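Clalunent Cup Grasp – teleoperated demonstrations in simulation

Maintained by Timothée Joly and Apolline Barbier
Revision: May 10, 2018

Summary

Clalunent Cup Grasp is a small set of demonstrations of one task: approach a free-floating cup with a two-finger gripper and close the fingers on its wall. Every demonstration was driven by a person through remote control of a simulated arm. There are no scripted trajectories and no planner output in the release. The set is meant for behavior cloning and for testing how well a policy copes when the target has no table under it.

An episode is one attempt, from the reset pose to the point where the operator presses the end button. The release holds 900 episodes. Failed attempts are kept and labeled.

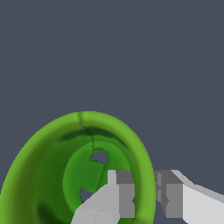

Task definition

The operator places one finger inside the cup and the other outside, then closes. A grasp around the full outer diameter is not accepted, even if it holds. Approach direction is free. The cup has no gravity applied to it until the close command is sent, so a light bump during approach will push it and leave it drifting slowly. Operators were told to wait for the drift to damp out before trying again, but this was not enforced, and some episodes show the gripper chasing the cup.

An episode counts as a success if the cup stays within the grasp for 2 seconds after gravity is switched on. The label is written by the simulator. It was not corrected by hand.

Control

Operators used the Kondivar hand controller, a six-axis input device with a trigger for the gripper. Motion is mapped in the gripper frame, which new operators find odd for the first few attempts and then stop noticing. Releasing the side button freezes the arm so that the hand can be moved back to a comfortable position. These pauses are left in the recordings. If your training code is sensitive to long stretches of zero action, filter on the "clutch" field before anything else.

The operator sees two views while driving: the external view and the gripper view. Both are stored.

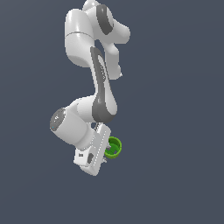
Joint limits are enforced by the controller layer, and commands beyond a limit are clipped. The action field stores the command before clipping and the state field stores what the arm did, so the two differ near the limits. Use the state if you want reachable targets.

Contents of an episode

external – frames from the fixed view
gripper – frames from the hand view
state – joint positions, joint velocities, finger opening
action – commanded gripper motion and trigger value
cup_pose – position and orientation of the cup
clutch – 1 while the side button is released
operator – short code, no names
success – 0 or 1

Frames and state are written on the same clock at 24 samples per second. No interpolation is done.
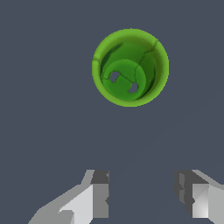

Gripper view: fingers open, cup clear of both.

Collection

Thirty-one would be the natural number of shifts given the calendar, and 31 is what the log shows, all of them in November at the Besnard lab. A shift had one operator and one observer. The observer did not touch the controls and only noted software faults. Episodes with a fault note were dropped before numbering, so the index has no gaps.

The reset pose of the arm is fixed. The starting pose of the cup is sampled at each reset, with its orientation limited so that the opening can be reached without a full wrist turn.

Known issues

The cup mesh is rough. It has visible seams and holes that pass through the surface. The collision shape is a simpler hull set built separately, so what the fingers touch and what the renderer draws do not match exactly. Expect small overlaps between finger and cup in the frames. Policies that use depth computed from the visual mesh will pick up the holes – use cup_pose to check for this.

The background is a single flat color family with no floor. Visual models trained on this set alone should not be expected to carry over to a cluttered desk. 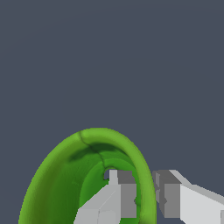 The trigger value is noisy close to fully open. We apply a small dead zone in the loader but leave the stored value alone.

Operator skill is uneven. Later shifts have shorter episodes. Splitting by operator code is safer than a random split, and the index file includes both.

Loading

The Nimo reader opens the archive directly. Point it at the root folder, not at an episode folder, or it will skip the index and load episodes in file order. Older copies of the reader ignore the clutch field without a warning.

Contact

Questions about the recordings go to Apolline Barbier. Questions about the simulator build and the cup mesh go to Timothée Joly. Please include the episode number and the revision date with any report.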